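Da-eun Han
06/11/2024

Okay, settling in with a big mug of tea, because several of you asked how I look after the simulated two-armed robot we use at Lokport, and the answer got long! It's a door-and-table cell that lives entirely in software, and it still needs upkeep like any other machine. 1/8

First thing I do is load the room and leave the arms alone. No motion, no task, just the robot standing there with both grippers up. I let it idle for 100 steps and watch the joint readings. If a finger is creeping while nothing is commanded, I want to know before I start blaming the doors (I have blamed the doors so many times). 2/8
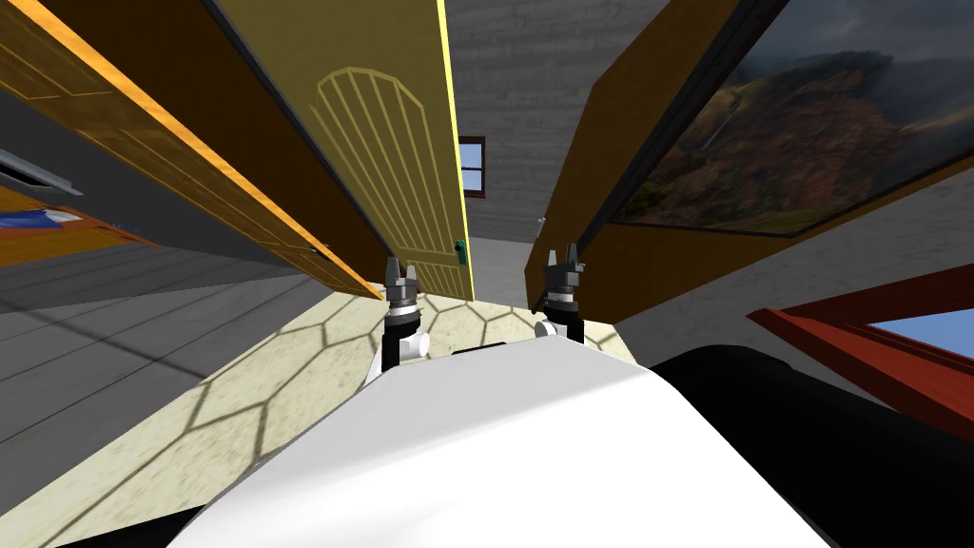

If the idle check is clean, I go through the joint limits one arm at a time, left and then right. Our model is called Raller, and Raller's left wrist limit got typed in with the wrong sign back when we moved the file over. I lost a whole evening to that one, so now it's written on a sticky note on my monitor. 3/8

Next comes contact. Door handles are small and the collision shapes around them are fussy, so I bring each gripper up slowly and keep the contact force plot open next to the view. A jagged line usually means the finger pads and the handle are overlapping in the model. I back off, shrink the pad shape a hair and try again – patience helps here, and so do cookies. 4/8 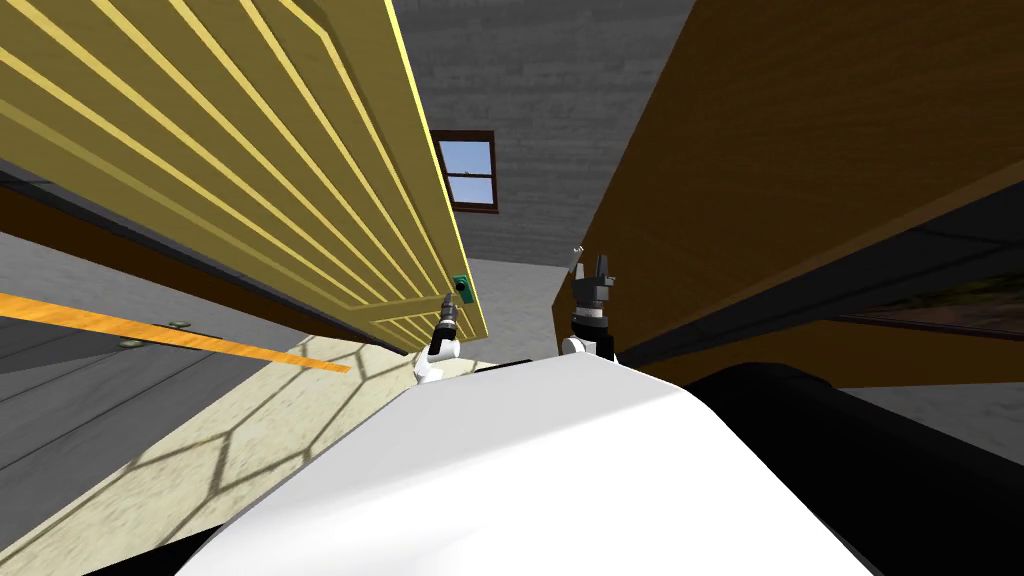
TABLE CHECK

This one is my favorite because it's so calm. Gripper over the bare tabletop, fingers open wide, nothing to pick up. I look at whether the two fingers come up to the same height and whether the gap matches the number in the config. 5/8

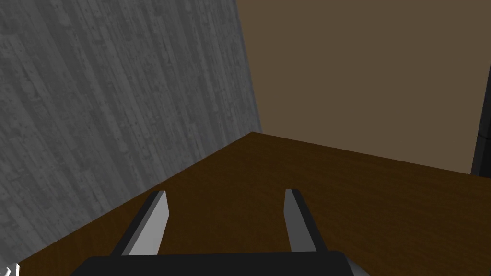

Then I close and open them 30 times and compare the gap again. Ours drifted last November and the cause was a spring setting on one finger only, copied from an older gripper called the Mertens. Please, please check both fingers if you ever inherit a file like that! 6/8

Last, back to the doors with both arms working at once. I save the full state before every run so I can rewind to the exact moment something goes odd. The log tool we use, Detora, keeps 168 hours of runs before it clears them, so copy out anything you care about. 7/8

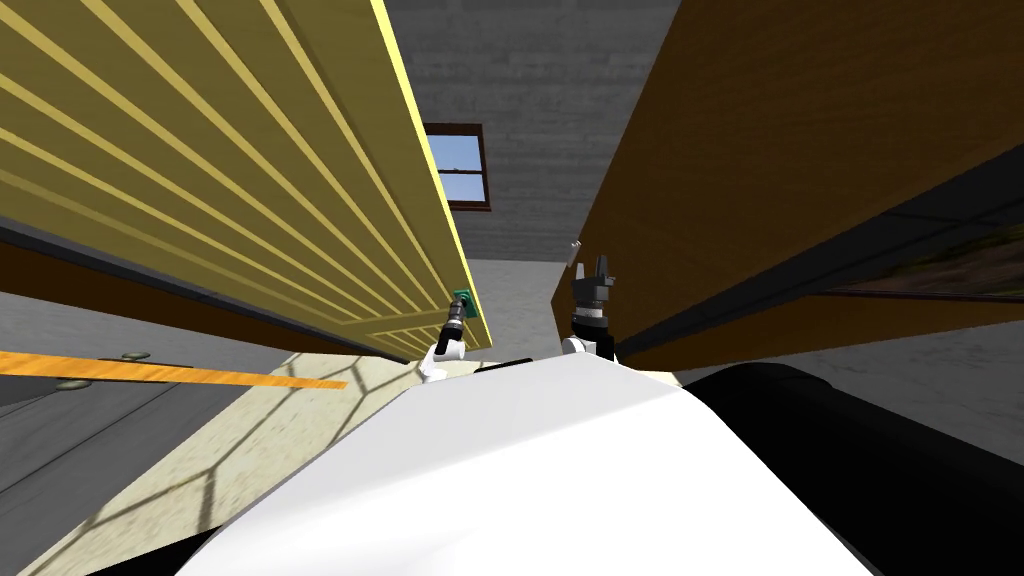
Both arms up at the doors, seen from the robot's side.

All of it takes me nearly 46 minutes when nothing is wrong, a bit more if I'm chatting. I'll post my limits table next, once I've cleaned up the column names – they're a mess and I'd like to keep your good opinion of me. Send me your own idle check settings in the meantime, I'd love to compare. 8/8

Contact Da-eun Han | © 2024 | Back to top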